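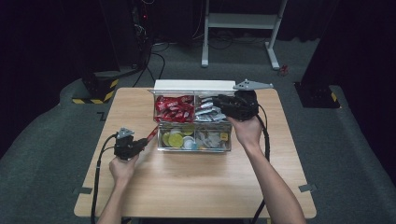 Two weeks into the recording work on the Vogler line and I have enough notes to write up. Most of them are about people's wrists and the shift schedule. The software side is being handled by Boseo and I only see what comes back from it.

For anyone new to this blog: I work in packing methods at a contract packer in Cirkavby. We fill small assortments for other companies. The one under discussion is a four-compartment box for Marasport, handed out at their events, with small items sorted into the compartments. The lid is part of the box and opens upward at the back. Volumes are too low and the contents change too often for a dedicated machine, so the box has always been filled by hand, and the plan is now to have a two-arm cell fill it.

The cell has to learn the job from demonstrations. An operator holds one gripper in each hand and fills the box with those, and the motion of both grippers is logged along with the camera view. The total so far is 692 recordings, of which Boseo has accepted most. I do not have the rejection rate split by cause yet and will add it when I do.

What the grippers change about the work

An experienced packer filling this box bare-handed does several things at once without thinking about them. She takes four or five candies in one palm and feeds them out with the thumb. She squares up a row with the side of the little finger while the other hand is already back at the bin. With a gripper in each hand all of this is gone. You have two opposed surfaces per hand, you pick one item, and you let go of one item. Palm storage does not exist.

The first reaction from nearly every operator was that the tool is slow, and it is. We measured a filled box at several times the bare-hand cycle during the first sessions. The second reaction came a few days later and was more useful: the tool shows you which parts of the job were never written down. Our work instruction for the Marasport box says "fill compartment, level contents, close lid." Leveling turned out to be three different techniques depending on who was packing. For the wrapped candies it was a press with flat fingers, for the silver packets a light shake of the whole box, for the discs a nudge from one side so they lie flat. The shake is now forbidden during recording, as the cell will not be able to do it with the box on the table.

I rewrote the instruction. It went from half a page to four, and the line lead has asked for a version that fits on a card.

Both hands are in use for most of the cycle. One works while the other waits close to the box, and the waiting hand gets tired first. I had not expected this. Holding a tool still in the air over a target is a static load on the shoulder, and our ergonomics sheet for the line was written for people who put their hands down between picks. We cut the sessions to 30 minutes and put ordinary bench work in between. Complaints about shoulders dropped. Complaints about cables did not: the cables run down beside the table and pull slightly when you turn your forearm, and left-handed operators say the right one is worse.

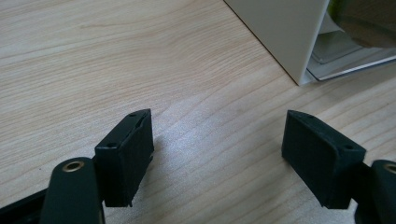 Posted by Karin Ostby

The fingertips deserve a section of their own, given how much time they have taken. They are plain black blocks with flat inner faces, carried on the end of the curved arms, and each has two small holes in the top edge. Flat faces are good for anything with parallel sides. They are acceptable for a wrapped candy if you catch it across the body and poor if you catch it by the twist or the seam. On a thin item lying flat at the bottom of a compartment they are nearly useless from directly above. You have to tip the tool, get one lower edge under the item, and stand it up against the compartment wall before you close.

Everyone found that move independently. It took the fastest operator most of a morning and the slowest about two sessions, and after that they all did it more or less the same way. Boseo wants it in the data and has asked for more of it, with the starting position of the item varied on purpose.

A few practical notes from the bench:

Keep the fingers over the table when you open them fully. A fast release close to the box wall catches the edge.

Check the bushings in the arms at the start of a session. If there is side play, stop and swap the tool. Recordings made with play in the joint look normal on screen and are rejected later.

Start each recording with both grippers open over bare table and nothing between the fingers. If you start with an item already gripped, the file is no good.

Do not correct a mistake by putting the tool down and using your fingers. Either recover with the gripper or let the item lie and finish the cycle.

The last one is the hardest to follow. Twenty years of habit says that a crooked packet gets fixed, now, with whatever is closest. We lose more recordings to a helpful fingertip than to dropped items. A dropped item that gets picked up again with the tool is fine and is even wanted – recovery is the part the cell is worst at.

What it changes for the shift

There are 16 people trained on the Vogler line. All of them have been offered recording sessions and all but three have taken at least one. Sessions are paid at the bench rate plus the supplement we already use for setup work. That took longer to settle than any technical question. Management's first position was that recording is packing and should be paid as packing. The operators' position was that a packer produces boxes and a recorder produces something else, which the company keeps after the shift is over. I think the operators had the better argument. The supplement does not fully answer it, but the sessions would not have started without it.

The question I get most often is how many positions the cell replaces. The calculation in the project file says that one cell running unattended through the night covers the Marasport volume with a person present for loading and lid checks. It does not cover peaks. The file assumes the freed hours go to the changeover work that we currently push to Saturday, and I have seen no decision that binds anyone to that. I have asked for it in writing.

One change is already here, with no robot on the floor. The operators who record have started to comment on box design. Two of them put together a list of compartment problems – depth, corner radius, how far the lid leans back when it is open – and it went to Marasport through our sales office. In the years I have been here, comments from the line went as far as the line lead and stopped. Having to do a job with two flat blocks makes people precise about what is wrong with it, and the recordings give them something to point at in a meeting.

I am less happy about the review screen. Each recording gets a duration next to it, and the list can be sorted by operator. It was built for finding bad files. Within three days somebody had sorted it the other way and read out the ranking at coffee. We have asked Boseo to replace operator names with session numbers in our view, and it is promised for the next update. Until then the screen is off during breaks.

Next steps

More than 100 further recordings are planned for May, all with mixed starting positions and a partly filled box. After that comes a first trial with the arms at low speed. Two operators will be at the stop button in turns, and they have asked that these be people who recorded. I agreed.

Open items on my side: a rest for the waiting hand that does not get into the camera view, a cable guide for the right side of the table, and the card version of the instruction. The card is at nine lines and needs to be at six.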